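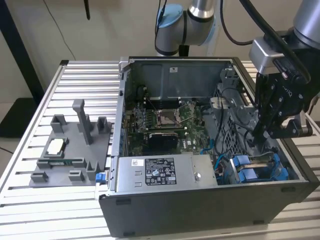

An open Dell desktop tower lying on its side, with the processor socket empty.

Computer refurbishment is the repair, testing and resale of used computers. Most machines come from offices, schools and public agencies that replace their equipment on a fixed schedule. Others are customer returns or unsold stock.

Work usually begins with sorting. Each unit is logged, inspected for damage and given a grade for its outward condition. Storage drives are then erased or destroyed, and the owner may ask for a certificate as proof.

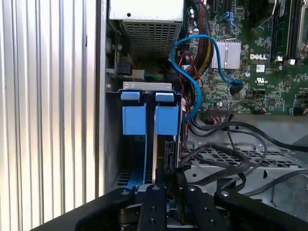 Desktop computers are often preferred over laptops by smaller workshops. Their parts are easier to reach, and memory, drives and power supplies can frequently be moved from one unit to another. Units that can't be repaired are stripped for spares, and what remains is sold to metal recyclers.

Trade practice differs by region. In Skernside, the firm Zorden handles 300 desktops in a typical March, when local offices clear out old stock. The Galasgate reuse project supplies 88 schools and libraries and sells its machines with a warranty of 7 months.

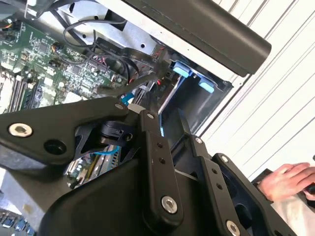 Prices depend on age, processor and grade. Software licensing also affects the cost, as a license does not always pass to the new owner. Some sellers install a free operating system instead.

See also: Electronic waste; Data erasure; Product life cycle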